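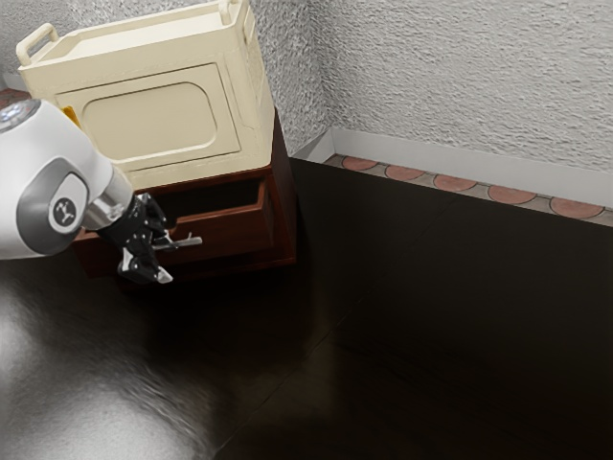

Keeping one simulated cell in good order: speaker notes, Urkberg, 21st November

Opening (3 minutes)
Good afternoon. I will speak today about one cell only, the one we call Linddale. It exists in the simulator and has one white arm, one gripper and a house with furniture. My subject is how we set it up and how we repair it when something drifts. Please stop me if I speak too fast.
Say early: a simulated cell also needs maintenance. Many people smile at this. Then they update the physics library and the drawer does not open anymore.

Setting up the base
We place the arm base first and the furniture after. In July we did it in the opposite order and lost a week. The base pose is written in one file, and all other files read it from there. If you copy the numbers by hand into a second file, you will forget one of them. I did.
The cabinet with the reddish wood is our reference object. It has a thin bar handle, so a small mistake in the position of the gripper shows very quickly. We open the drawer partway, stop the arm in front of the bar and look. If the fingers are too high or too low, we correct the tool offset. We do not correct the cabinet.
(Pause here. Ask who has moved the furniture to fit the robot. Usually some hands go up.)

Joints of the furniture
Drawer: one sliding joint with friction and a limit. Our check pulls it open and closes it 90 times during the night. The Fuletti script writes the result to a plain table.
Door: more difficult. There are two joints, one for the lever and one for the hinge, and the latch connects them. When the lever is below its release angle, the hinge must stay locked. We had a version where the door could be pushed open with the lever at rest, and the success rate looked wonderful. It took us 18 days to understand why. 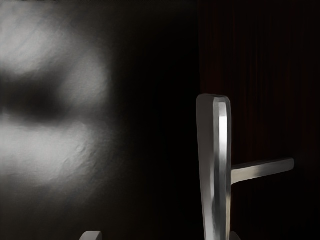

The repair was one line in the latch rule, but after it we had to run all the door trials again. I recommend to keep the old results in a separate folder with a clear name. Do not delete them. Somebody will ask.

Contact at the gripper
The collision shape of each finger is simpler than the shape you see on the screen. Near a lever this matters a lot. The finger can look as if it touches the metal while the solver still sees a gap, or the contrary. We draw the collision shapes over the picture every time the gripper model is changed.
Begović, our second test set, has 55 starting poses close to handles. It runs after each change in the gripper or the contact settings. If more than one pose fails, we go back to the previous version and read the log before we touch anything.

Lighting and reflections
Short part, skip if we are late. Dark glossy floor tiles reflect the white arm, and a change in the renderer can change this reflection. We save one reference render of the drawer position and compare it after each update.

Questions
Probable question: can the same files be used for the real cell? Answer: the base file yes, the friction values no. We measure those again on the hardware.
Leave the slide with the folder structure on the screen during the discussion.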